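Company > About Us

About Clivine
Sep 17, 2022 | By Selma Nikolaidis

Clivine rents and repairs hard-shell equipment cases. Our customers are survey crews, sound engineers, small film outfits and a few school music departments. Most of them need a good case for a week or two and have nowhere to keep one the rest of the year.

The business was started by Ivone Bragança and Edivaldo Pimentel, who had both worked in the stockroom at Vasconcelos, a music store with a rental counter. They bought 60 used cases when the store closed the counter, cleaned them up and rented them out of Edivaldo's garage. We now keep 1006 cases in the Tillum building, and six people work here full time.

Every case that comes back goes to the check table first. We look over the shell, work the latches, open and close the lid, and read the label against the rental sheet. Cracked shells are taken out of stock. Scratches are left alone — a case that gets used is going to have them.
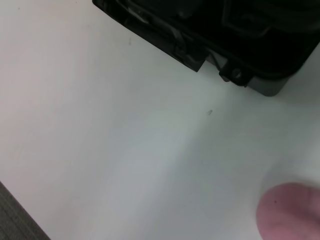
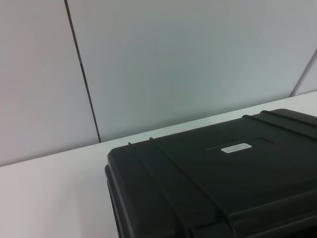
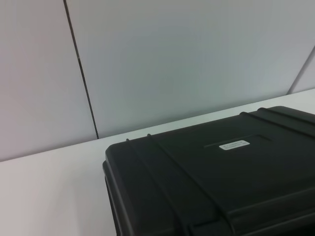
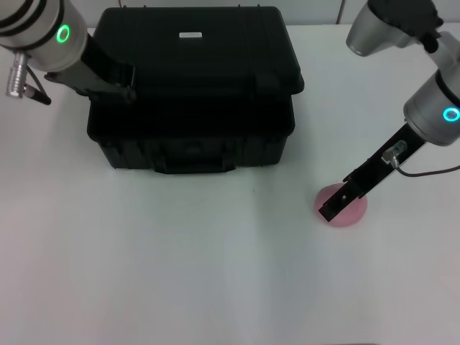 Ademir Sales runs the repair bench. He replaces hinges, handles, latches and seals, and he cuts new foam when the old foam has gone flat. Repairs on our own stock are done first thing in the morning. Cases that customers own are done after that, normally within the week. We will fix most makes if parts can still be bought. If they can't, Ademir will tell you before you pay for anything.

Foam can be cut to fit your equipment. Bring the item with you, or send us a tracing with the height written on it. Photos alone don't give us enough to cut from. There is no charge for foam cutting on rentals of a month or longer.

Simone Seixas handles bookings and keeps the stock list. The list is a program called Wirnuvis, which her brother wrote for us and which still does everything we need. Each case has its own record with its size, its repairs and the dates it has been out. If you liked a particular case last time, ask for it by number and she will hold it for you if it's in.

We deliver inside the county two days a week. Pickup from the counter is any weekday. In December we close for 2 weeks to recount the shelves, and rentals that run over the break are not charged for those days.

We buy used cases too, empty and with both halves of the shell sound. Call before you bring in more than a carload.

Clivine, Tillum Building, rear entrance | Contact | Rental Terms | © 2022 Clivine | Back to top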